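Sorting the Halloween bits before they go back in the tub

craftybrunitz
Posted Thursday, 9:40 pm

OK so I finally tipped out the spooky tub onto the green table and I need opinions.

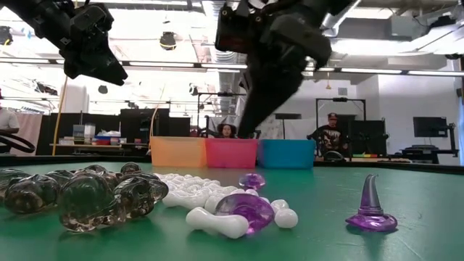

What I'm trying to decide

Do you sort small plastic stuff by color or by type? I started with skulls on one side and bones in a heap, and then the purple gem pieces wrecked my system. They go with nothing! Right now they're just living in with the bones.

kettani_mom
I'm a by-type person all the way. Skulls with skulls, bones with bones, and the purple ones get their own bag even if it's a tiny one. I love that smoky brown on the skulls by the way, you can see right into them.

Rodica C.
Color, sorry. When I'm filling a jar for the mantel I think "I want white" and I don't care if it's a bone or a ball. Those two white balls would go straight in with the bones at my house.

kettani_mom
But then you're digging through bones to find a ball?? I did it that way for two years and it drove me nuts.

Rodica C.
It takes me a minute, tops. And I've got 14 baggies already, I'm not starting another one for two balls.

cosmin_v
Depends on what you make with it. I do table scatter so I keep the big pieces away from the small ones. That large bone with the knobby ends would scratch up clear plastic if it rode around in the same tub all year. Ask me how I know. Wrap the skulls in tissue at least.

craftybrunitz
Ooh, hadn't thought about scratches. They've been loose in there since January, so fingers crossed. I do have the colored bins at the back of the table, I was going to give each type a bin and be done with it.

Rodica C.
If you've got colored bins then use the colors! White stuff in one, purple in another - you don't even need labels.

cosmin_v
I'd still label them. You'll forget by next fall, I always do.

craftybrunitz
Fine, compromise. Skulls in tissue in their own bin, bones and balls together (you win that one Rodica), purple gets a baggie. If I hate it I'll be back to complain.

kettani_mom
Bones and balls together, I can't look. Let us know how the tissue works out though, I have a bunch of clear pumpkins that need the same thing.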